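Open day at Bondenville: an interview with Dale Fraser

Posted 6 June 2018 in Visits

The open day at the Bondenville workshop ran from ten in the morning until four, and Dale Fraser was on his feet for most of it. He looks after the simulation side, which meant he had the big screen by the stairs and the longest line of visitors. We talked once the chairs had been stacked.

Fraser came to Bondenville from Brusaven, where he worked on packing lines. "I spent nine years with machines you could kick," he said. "Now most of my day is spent with ones that only exist on a computer. The work is closer than people think. You still have to get two fingers around a thing and not drop it."

The demonstration let visitors drive a simulated gripper with a hand controller. The program keeps a record of each try, and by closing time it had logged 414 of them. In 89, the visitor picked up an object and set it down where it was supposed to go.

"I was pleased with 89," Fraser said. "The objects are awkward on purpose. A cube teaches you very little. Something with a curved side and a flat side will slide out on you if you close at the wrong angle."

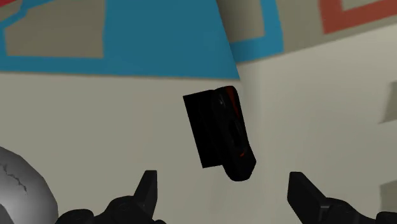 He said the hardest part for new people is depth. On a flat screen they tend to close the fingers too early, then back off and try again from the same place. Children were quicker to move the view and come in from another side. One girl of eleven stayed for most of an hour and asked him how the program decides what is heavy.

"I told her we type it in," he said. "She thought that was cheating. I said it was, a little, and that we change the number and run it again."

The software is called Zariņš, and the current set holds 661 objects. Fraser would like more, but each one has to be checked by hand for its weight and the way it slides. The rooms around them are kept plain. "Flat walls, a few colors. I'd sooner spend the time on the contact."

I asked whether visitors were let down that there was no real arm to see. Some were, he said. Bondenville's arm is at the Prornudthorpe site until later in June, and he had put a note about it on the door.

The next open day will be at Prornudthorpe, with the arm running. Fraser plans to bring the screen along too, and a second controller, so that parents can have a turn.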